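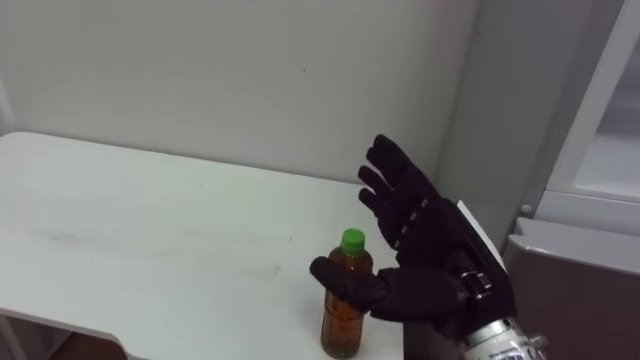 Spirits & Home Bar > Infusions and Liqueurs

Why did my caraway infusion turn cloudy when I added the syrup, and can I save it?

Hi all! I made my first batch of homemade caraway liqueur in May and I'm so excited about how it smells that I can hardly stand it, but it has gone cloudy on me and I'd love some help.

What I did: toasted caraway seed and a little dried orange peel in a jar with 702 ml of vodka (a full bottle minus one very small taste), lid on, in a dark cupboard. I left it much longer than the recipe said because we were away. When I strained it the color was a lovely pale gold and perfectly clear. Then I made a simple syrup with 300 g of sugar and the same weight of water, let it cool, and stirred it in. Within a minute the whole thing looked like watered-down lemonade.

I was trying to get somewhere near Rindusska, which a friend of my aunt used to bring over and which I can't find in any store near me. That one is completely clear, sweet up front and then all rye bread and caraway at the end. Mine tastes close! Much closer than I expected for a first go. It just looks like dishwater.

So, did I ruin it? Would filtering help? And should I have used a stronger spirit to start with? I have another bag of seed and I'm itching to try again.

3 answers

Answer 1 (accepted by the asker)

First off, congratulations, because cloudy caraway liqueur means you got a LOT of flavor out of those seeds. You didn't ruin anything. It's the same business as pastis or ouzo turning milky when you put water in the glass. The aromatic oils in the seed (and in the orange peel, which is a big offender) dissolve happily in alcohol and not at all happily in water. Your syrup is half water. You pulled the strength down below the point where all that oil could stay dissolved, so it came out as tiny droplets, and tiny droplets look like fog.

You had two things working against you. Plain vodka is already fairly low in alcohol for this kind of job, and you steeped it for ages, so there was plenty of oil in there waiting to drop out. The recipe's shorter time would have given you less haze and, to be fair, less flavor.

For the batch you have, put it in the fridge for a few days and don't touch it. Some of the oil may rise and make a faint ring at the neck. Draw that off with a paper towel twisted to a point, then run the rest through a coffee filter while it's still cold. Cold matters a lot! If you let it warm up, some of the oil goes back into solution and sails straight through the paper. You'll lose a bit of aroma, but the middle of the flavor stays put.
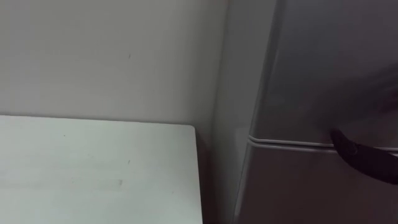

Can I just add more vodka until it clears?

You can, though it takes more than people expect, and regular vodka won't bring the strength up enough to do much. A small splash of high-proof neutral spirit works far better. Try it in a shot glass first with a teaspoon of liqueur, adding drops and stirring, so you find out what ratio you need before you commit the whole bottle. It also thins out the sweetness, so you may end up wanting a pinch more sugar (dry sugar, stirred in slowly, no water).

For the second batch, here is how I do mine, and it has come out bright every time except once when I got impatient.

1. Start with a stronger spirit if you can buy one where you live. Steep the seed for a short time and taste every day. Pull it when it's a notch weaker than you want, since sugar brings caraway forward in a way that surprised me the first few times.

2. Chill the strained infusion overnight before any syrup goes near it, and filter it cold. Then do it again. Two slow passes through fresh paper are better than one through something fancy. I use a Drister cone because it fits my jar, but any cone that holds a number four filter is fine.
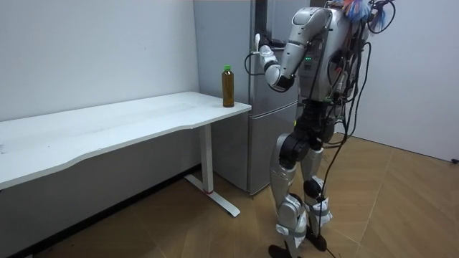 3. Make a rich syrup, two parts sugar to one part water, so you bring in less water for the same sweetness. Let it cool all the way down. Pour it in a thin stream and stir the whole time, and stop if you see the first wisp of white. At that point wait an hour and look again before adding more.

4. Rest it for a month. I know! But the sharp edge goes off the caraway and the rye bread thing you're describing starts to show up. A crust of toasted dark rye in the jar for the last day of steeping helps with that too, if you're brave enough to filter out the crumbs.

And leave the white part of the orange peel behind. It's bitter and it does nothing for you.

Please come back and tell us how the next one goes, I love this stuff and there aren't enough of us making it.

Answer 2

Agree with most of the above but I would leave it cloudy. The Ramanauskas caraway I grew up seeing on tables at Christmas was never clear and everyone drank it. Shake it, keep it in the freezer, serve it in tiny glasses so cold they stick to your fingers. With pickled herring or a hard cheese it's fantastic.

One thing I'd add on the sugar. 300 g in that much vodka is sweet, like dessert sweet. If you want it for sipping with food, cut the syrup by a third and the haze gets lighter as well because there's less water going in.
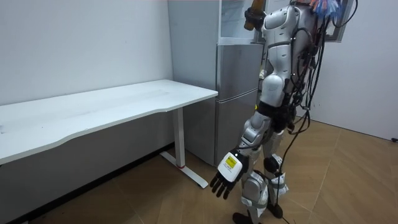 I also crush a few of the seeds and leave the rest whole. All crushed is too much, it goes soapy on me. All whole takes forever. A handful under a rolling pin and the rest straight from the bag is my usual, and I don't toast any of it, but that's taste. Toasted gets you nuttier and a bit browner in the glass. If you like yours, keep doing it!

Answer 3

i get roughly 92 percent of the haze out with bentonite, the clay winemakers use. soak it overnight, stir in, wait a week, pour off the top. Plallano sells it in small bags. messy but fun

Contact us | Community rules | © Home Bar Help | Back to top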